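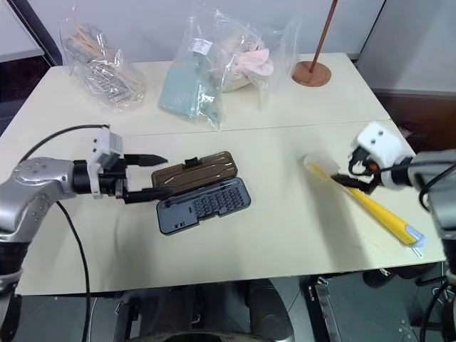 **marrowfat_lane** wrote:

Am I the only one who can't stand clear bags for storage? I went through a whole phase of it when we moved to Mostthorpe and all I got was a cupboard full of slippery parcels that slid off each other every time I opened the door. Boxes with lids, every time. You can stack a box!

---

**penny_bun** wrote:

Ha, I knew somebody would say boxes. I did boxes for years and the trouble was me, I never looked in them. Ended up buying skewers again and again when there were plenty in the one marked MISC. At least with a clear bag I can see the sticks poking about in there and I know what I've got.

The bit set stays in its own case though, I'm not daft. Everything in its little row, and if there's a gap in the row I go hunting under the sofa.

---

**oldgrout** wrote:

Agree on the bit case. Mine's a Rewi one and the latch went after 2 winters in the shed, so it has a rubber band round it now. Still better than tipping the lot in a jar like my brother does.

Don't agree on the bags. Skewers go straight through them. You'll be picking one out of your thumb before October.

---

**penny_bun** wrote:

Depends on the bag! The thin ones, yes, hopeless. I get the thick sort from Pruma, they come in packs of 8 and I've not had one split yet – well, one, but I'd stuffed it. Points all facing the same way helps too.

Anyway, where I've got to. The big table is my sorting spot, and I've been putting the bagged bits along the back so I've got the front half to work on. It's pale and you can see every crumb on it, so a brush lives out there as well. I used to have a short one and my sleeves were filthy by the end of the morning, so long handle all the way now.
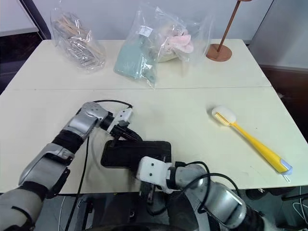
My rule is that soft things and hard things never share a bag. I once put a felt toy in with some metal clips and it came out looking chewed. So textiles get their own, flat things get their own, and anything long goes in with the sticks whether it likes it or not. What I haven't cracked is the seam across the middle of the table. It collects dust like you wouldn't believe and the brush just skates over the top.

---

**marrowfat_lane** wrote:

Old toothbrush for the seam, dry, then a barely damp cloth. Don't go in with a wet one or you get grey paste and you'll be at it all afternoon.

Still think you want boxes. Grorosero do shallow clear ones, so you'd see your skewers AND be able to stack them. Best of both.

---

**oldgrout** wrote:

Cocktail stick for the seam. She's got sticks.

---

**lidless** wrote:

Coming in on the side of the bags. I've got around 3000 buttons and beads and what have you, and it's all in bags hung off a rail by the top corners. Takes up no shelf at all. Boxes are lovely until you need the one at the bottom.

Wouldn't keep fabric in plastic for long, mind. Mine went a bit musty. I leave the tops open now.

---

**penny_bun** wrote:

Oooh, a rail. I hadn't thought of hanging them, and there's a bare bit of wall by the back door that would do. Might try it with the lighter ones first.

Open tops for the soft stuff noted, thank you. And I'll do the toothbrush tonight, marrowfat, but I'm not buying boxes.

---

**marrowfat_lane** wrote:

Give it a month.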